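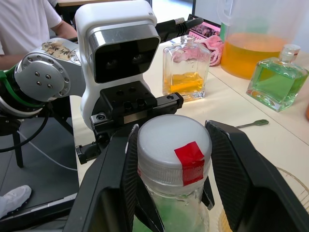 Bottle with the white cap and red tape

Ticket 1021 – Trollel server, Tastenton world
Status: SOLVED (yay!)
Opened: 2018-07-11

Problem: Players who walk through the Hokness portal land back at spawn with an empty hotbar. Armor stays on, and so does XP. Flying in or using /home works fine, so it's only the portal.

Update 1: Thanks for all the reports, you folks are amazing! I went through with a stack of 80 torches and lost every one of them. Same thing on my second account, so it isn't tied to rank.

Update 2: Turned off the pet plugin and the chat colors, restarted, tried again. Still broken. Put both back on (your parrots are safe!).

Update 3: Found something! Hokness was still set to its own inventory group from the March build contest – and the Kubíček arena was in there too. Moved both into the main Tastenton group and restarted. I ran through the portal 24 times in a row and kept all my stuff, which was way more fun than it should have been.

Lost items: Reply here with your in-game name and what was in your hotbar. Backups go back 2 days, so please post soon.

Still open: the portal sound plays twice on the way out. I kind of love it, but I'll make a separate ticket for that one.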